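Service Robotics, Unit 4: Household and Shop-Floor Chores
Handout, 2020-08-03

Read before the lab. The question for this unit is whether a machine can do an ordinary chore without a person standing by. For most chores the answer is still no.

Wiping down a table shows why. Moving a cloth back and forth is easy to program. Deciding what is dirt is harder. A crumb, a thread and a dark line in the wood can look much alike to a camera, and a two-finger gripper that handles a box well may close over a thin fiber and come up with nothing.

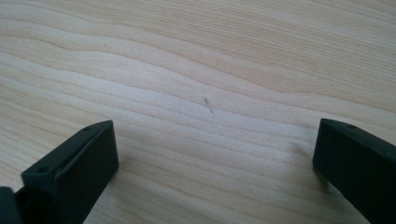
Shop floors are easier because the work can be arranged to suit the machine. Parts arrive in trays, the lights stay put, and the bench is one known height. In the Zolesano exercise the arm made 1,185 picks from a fixed tray. With the same parts tipped out on a bench, it managed 592 in the same time.

Terms to know: grasp, clearance, fixture, cycle time, recovery.

For the September session:
Pick one chore at home that takes more than 20 minutes. Write out each step. Mark the steps where you look before you move your hand. Bring 30 lines at most.

Reading: Gashi notes, sections on grasping and small objects.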